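6 Putting the Noda unit to work in a shared kitchen area

Barnora Installation and Use Guide, revision of Sun 14 March

6.1 Scope

Section 6 applies after the unit has passed the power-on check in Section 5. It covers the gripper check, the floor check, the counter check and the changes to the daily routine of the people who use the room. The site lead should read all of it before the first unattended shift. Other staff need 6.4 and 6.5.

6.2 Gripper check

Perform this check at the start of each working day and after any contact alarm.

1. Set the mode selector to HOLD and wait for the arm status light to go steady.
2. Open the wrist view for the arm under test.
3. Close and open the fingers two times at slow speed.
4. Compare the wrist view with the one saved at installation. Both fingers must be in view.
5. Look at the row of pegs under the housing. Stop the check if one is missing or bent.
6. Repeat for the other arm. 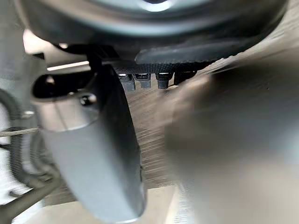 Figure 6-1. Wrist view during the gripper check, with the row of four pegs.

NOTE: Blur on a moving finger is normal. Blur on a finger that has stopped is reported as fault 17.

CAUTION: Do not tighten finger screws with the arm powered. Use the tool supplied in the Xaba service kit and follow Section 9.

6.3 Floor check

The unit shares the floor with chairs, desks and cables. Most stops recorded in the first weeks of use come from the floor and few from the counter.

1. Walk the route from the dock to the kitchen island.
2. Move any cable that crosses the route. A coil left in the open counts as a crossing.
3. Push unused chairs back to the desks. Chairs in use may stay where they are if they were in place when the route was saved.
4. Confirm that each arm can swing with 200 mm of clearance on its outer side.
5. Press ROUTE OK on the panel and enter your initials.

If tape marks from an earlier layout are still visible on the carpet, remove them or mask them in the route editor. Old residue does not stop the unit, but new staff tend to take it for a current boundary.

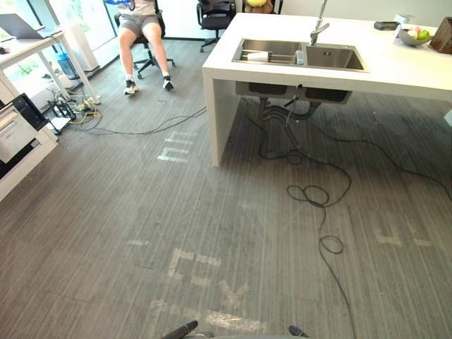
One comment returned from the Plunwood office was that the floor check had become a job in itself, that it fell to whoever came in first, and that it should be on the schedule with time set against it. We agree. From this revision the floor check is a scheduled task. Enter it in the shift plan under its own line and rotate it weekly. Do not add it to the cleaning line.

6.4 Changes to the daily routine

The unit takes over clearing and sorting at the island. It does not take over the room. Tasks divide as follows.

Moved to the unit: carrying cups to the sink, sorting items on the counter, returning empty containers to the shelf.

Kept by staff: anything hot, anything sharp, food that is not packed, and all plumbing under the sink.

New for staff: the checks in 6.2 and 6.3, the counter check in 6.5, and answering the unit when it asks for help. A help request waits 54 seconds and then parks the arms. It can be answered from the panel or from any laptop signed in to the room.

Hours saved at the island should be reassigned in writing before the unit goes live. Sites that left this open had the same people standing by to watch the arms, with no change to their workload.

CAUTION: Seated persons may remain in the room during operation. They must keep feet and chair bases outside the saved route.

6.5 Counter check
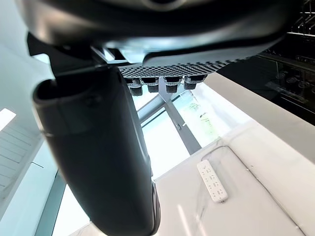

Items that stay on the counter all day must be registered as fixed before the unit may reach over them. Open the counter map, select ADD FIXED and outline the item with a margin on all sides. Power leads are registered along with the item they feed. For a power strip lying on the countertop, as in the wrist view in this section, draw the outline over the strip and then follow the cable across the marble to the point where it leaves the work surface. The map does not extend a lead on its own.

1. Compare the counter with the map.
2. Remove items that are not on the map, or register them.
3. Keep liquids away from any registered power item.
4. Press COUNTER OK.

NOTE: If staff move a fixed item during the day, repeat 6.5 from step 1. The person who moved the item does the check.

For changes to the shelf layout, go to Section 7.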